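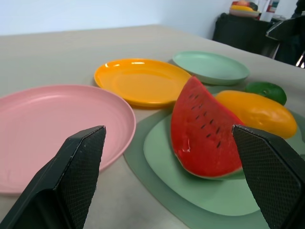 Posted by Moira Tadley

2024-10-19

I've eaten fruit with breakfast every day since August, and most of it has come from Van Rooij, the greengrocer on the corner in Greltavholm. Before that I bought it at the supermarket with everything else and threw a fair bit away.

The main change is that I buy less at a time. I go in on my way home, get enough for two days and leave it at that. Plums and pears stay in the bowl. Anything cut goes in the fridge under a plate, which works as well as cling film and doesn't need throwing out.

Melons took me longest to get right. I used to pick the biggest one. Now I look for a yellow patch on the skin where it sat on the ground, and I lift two of a similar size and take the heavier. My best this summer weighed 3045 grams on the kitchen scales. The one after it was 2434 grams and had much less taste, though it came from the same crate.

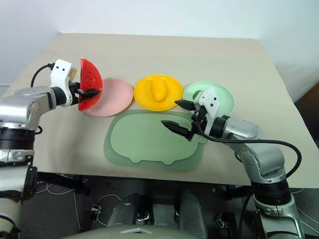
Watermelon slice in red plastic.

Mangoes are harder. Colour tells you very little, as some kinds stay green when they're ripe. I press near the stalk and buy if it gives slightly. If they're all hard I take one anyway and put it in a paper bag with a banana. It is usually ready by the weekend.
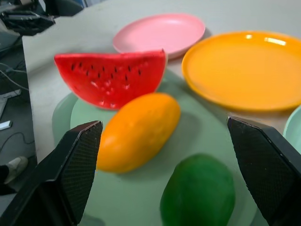

The season for most of this is over now. Van Rooij has apples in from the orchards out at Runel, and the first quinces, which I've never cooked. I'm told they need a long time in the oven with sugar and a little water. I bought a couple yesterday and they are on the windowsill making the kitchen smell nice. If anyone has a recipe that doesn't involve making jelly, please leave it in the comments.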